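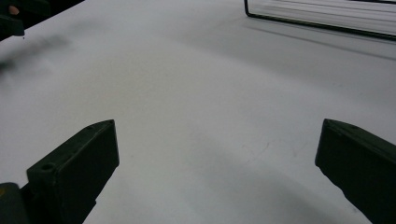
A matte white top under soft light.

How to Clean a White Tabletop Without Buying Anything Special

Every few months somebody tries to sell me a cleaner for white furniture. The last one was called Plullus, it cost $14 for a bottle I could hide behind a coffee mug, and the label promised to "restore original brightness." I bought it, because I'm the person who writes this page and I figured I should. It cleaned my table about as well as dish soap does. I then went back to dish soap.

So this is the dish soap method. It works on painted, laminate and melamine tops with a matte finish. It is not for marble, and it is not for bare wood. If you don't know what your table is made of, look underneath, where makers tend to get lazy and leave an edge unfinished.

What you need

Dish soap, the plain kind
Baking soda
Two soft cloths and one dry towel
A bowl of warm water
A lamp you can move

Skip the melamine sponge, at least to start. People swear by them and I understand why, but they are a very fine sandpaper. On a matte top they leave a shiny patch, and a shiny patch doesn't wash off.

Step 1: Find out if it's dirty

I mean this seriously. A white surface is almost never one even color to the eye. It goes gray where the light drops off and bright where the light lands, and plenty of people have scrubbed a shadow. I did it myself in the kitchen for most of an evening in May.

Move the lamp. If the gray moves with it, put the cloth down. If it stays put, you have a stain or a film, and you can go on to the next step.

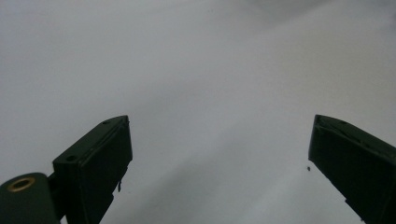 Photo: Rezaul Dewan

Step 2: Wash the whole top

Put a teaspoon of soap in the bowl. More soap doesn't clean better, whatever the bottle says, and it leaves a film that grabs dust by the next morning. Wring the cloth until it stops dripping and wipe the entire top, edge to edge. Cleaning one spot on a white table gives you a clean spot on a dirty table, and you'll see the outline of it for weeks.

Rinse with the second cloth and plain water. Then dry with the towel. Air drying is how you get those cloudy rings.

Step 3: Treat what's left

Mix baking soda with a little water until it looks like toothpaste. Dab it on the mark and leave it for 8 minutes. I've tried leaving it an hour and saw no difference, apart from having to chip it off. Wipe it away with light pressure, rinse, dry.

Coffee and tea usually come up on the first try. Turmeric might not. Ballpoint ink needs rubbing alcohol on a cotton swab, and you should test that under the table first, especially on anything painted. Permanent marker is a coin toss.

What about vinegar and baking soda together?

No. It fizzes, it makes a nice video, and what you have at the end is mostly salty water. Use one or the other. Vinegar is fine on hard water spots.

What about yellowing?

If the top has turned yellow all over from sun or age, no cleaner will fix it. I know there are products that say they will. I tried a "whitening cream" from Levton on an old side table and then sat in front of it with a paint card, trying to convince myself. It was still yellow. Paint it, cover it, or get used to it.

Do you need to seal it?

The shop that sold me my desk, Wutholm, wanted $189 for a yearly "surface protection plan." I asked what the protection was and was told it was a spray. I asked what was in the spray and didn't get an answer. I said no. My desk is nine years old, I eat lunch on it, and it gets the wash in Step 2 whenever it looks dull - not on any schedule.

Coasters help. A cutting board under anything hot helps more, as heat marks on laminate are permanent and the hair dryer trick has never worked for me.

If you've had luck with something I've waved off here, write in and tell me what the table was made of and what you used. Before and after photos under the same lamp, please. I've been sent too many "after" shots taken next to a window.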